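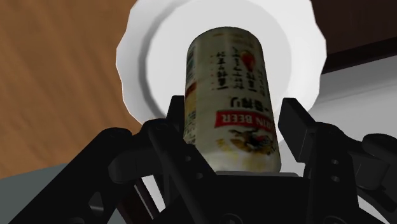

The gallery district of Inau begins behind the old ferry office, where Tondia Street climbs away from the harbor. Ten years ago there was one gallery on it, and it opened only in July. Now it is possible to spend a full Friday there and still miss a door. Eluned Morris, who runs the gallery Lillanetti with two assistants, told me that the town did not plan any of this. The rents were low, the painters came for the light, and then the dealers followed the painters. She is a patient talker and she likes to give examples from everyday things. When I asked how a person should look at an abstract painting, she said to turn it over in the mind, the way you would look at a beer can with its red banner and its pale capital letters upside down. You stop reading for a moment, and the red is only red.

Her present show gives good practice for this. It is called "Low Water" and it holds new work by Gwion Parry, a painter who has lived above the boatyard for most of his adult life. There are 118 works on paper, hung very close together in two rooms, and three large canvases in the back. Parry made the papers outdoors, one each morning, before the first ferry. Many of them are only a gray line and a stain. I confess that I walked past the first wall too quickly. On my second visit I came at opening time, when the sun enters from the side, and the small differences between the sheets became visible.

The canvases are another matter. The largest one, "Slack," took him two winters. He works with a wide brush that he cuts himself, and he scrapes more paint away than he leaves. "I know a picture is close when I am afraid to touch it," he told me. "Then I touch it, and usually I ruin it." He said this without any sadness, and went to make tea.

A few doors up the hill is Ververidis, a younger space in a former sail loft. The ceiling is high and the floor is not level, so sculpture looks a little nervous there, and I mean this as praise. The current group show has cast plaster, woven rope and one sound piece that you hear before you find it. The loft measures 1,125 square feet, and in the winter the gallery lends half of it to local students for their drawing classes.

Prices in Inau are still moderate compared with the city. A small Parry on paper costs $757 with the frame, and Morris lets people pay in parts. She worries about what comes next. Two studio buildings were sold in the spring, and some artists have already moved inland, where there is more space but less reason for a visitor to stop.

The last boat leaves at 9:40 in the evening, and most galleries stay open until it does. If you have time, climb to the top of Tondia Street, where the bakery shows drawings by its own staff. I bought one of a gull.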